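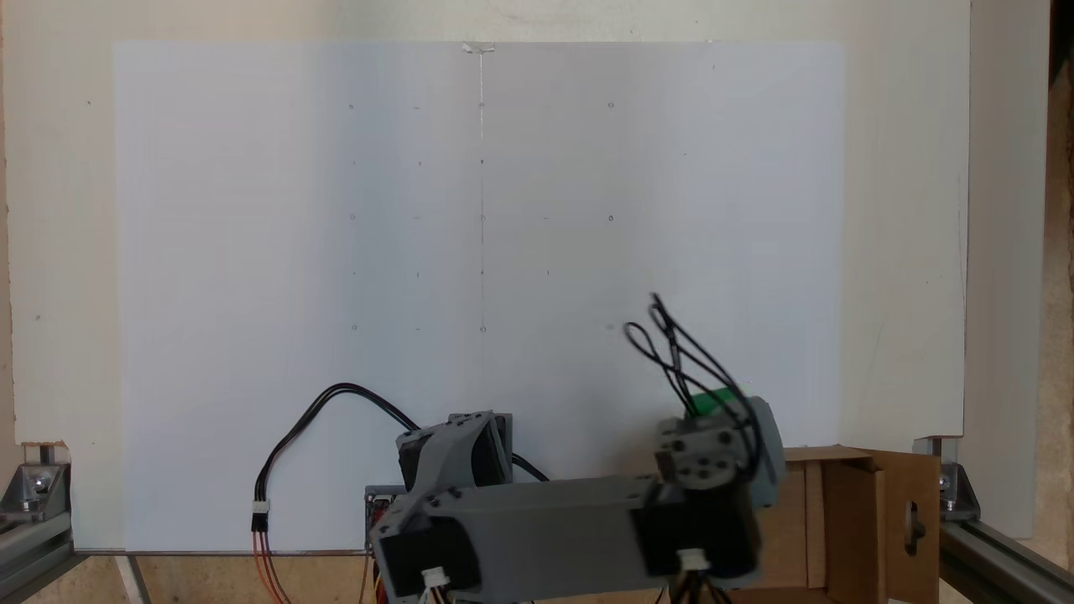 Item 2: the marked board on the wall, with the pencil line taped at top center.

Kencombe Shared Workshop
Minutes of the wall board meeting, 3/24/21

Present: Izzati Ngui (chair), Dana, Felix, Ruth, Tom P.
Apologies: Marcus

1. Last minutes
Agreed with one change. The shelf brackets were ordered from Dirnora, not Subramaniam.

2. Marking out
The dots and small circles are on the board in pencil, in three rows or so, with short dashes between. Ruth finds them hard to read from the bench and asked for darker marks. Felix would like to keep them faint until the spacing is settled – pencil rubs off that surface but marker may not. Left in pencil for now. Dana will go over the middle row only, with a softer pencil, and bring it back to the next meeting.

The vertical line from the tape stays as the center reference. Please do not move the tape. If it lifts, tell Izzati and she will check the line with the level before it is stuck down again.

3. Fixing
Tom asked if the corner brackets on the aluminum frame are enough for a board this size. He will check both sides for play and tighten as needed. No drilling into the wall without word from the Rukimdale office.

4. Spare board
Subramaniam quoted 71 for a second board, delivery extra. Dirnora has not replied. The budget for the year is 300 and around half is spent. Held over until Dirnora answers.

5. Boxes
Cardboard boxes are building up again by the wall. Anything without a name on it by Friday goes to recycling. Tom wants to keep one with a good flap for offcuts – agreed.

6. Any other business
The level is missing its case. Ruth asked if the long lease review is still in October. Izzati said yes.

Actions
Dana – middle row
Tom – brackets, boxes
Izzati – chase Dirnora

Meeting closed at 6.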